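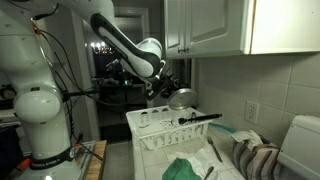 Ticket 344 – dishwasher stops mid-cycle, water left in the bottom
Opened 12 July 2023
Product: Henitz built-in, bought through Truleck
Status: Open, waiting on part

Hi again! I'm the one who wrote in back in May about the door latch (that fix is still holding, thank you). New problem now. The machine fills, washes for 34 minutes, then beeps three times and quits with the drain light blinking. Same spot every time, on both the normal and the eco program.

What I've tried so far:

Pulled the filter and rinsed it. It was pretty gross, I'll admit, but cleaning it changed nothing.

Took the drain hose off at the sink end and blew through it. Clear all the way. I also hung it higher, the way the manual shows, and got a wet sock for my trouble.

Switched it off at the breaker overnight. It ran one full cycle the next morning and I got all excited – then it quit again that evening.

Ran it empty with a cup of Reltasex descaler. Still stops at 34.

Update, same day: I took the little cover off the drain pump like your chat person suggested and found a sliver of glass next to the impeller. Got it out with tweezers. The impeller turns by hand now, but it feels rough, and when the drain step starts I get a hum and no water moving. So I'm guessing the pump is shot?

Van den Broek has the pump listed for nearly 100 dollars, and their installer wants 400 to come out and fit it, which seems like a lot for two screws and a plug. Can you confirm whether the pump is covered under my plan, and if it is, whether I can swap it myself without voiding anything? The old one is still in the machine, and I can read you the number off the label if that helps.

Evenings are best for a call. I'm washing everything by hand in the meantime, so sooner would be great!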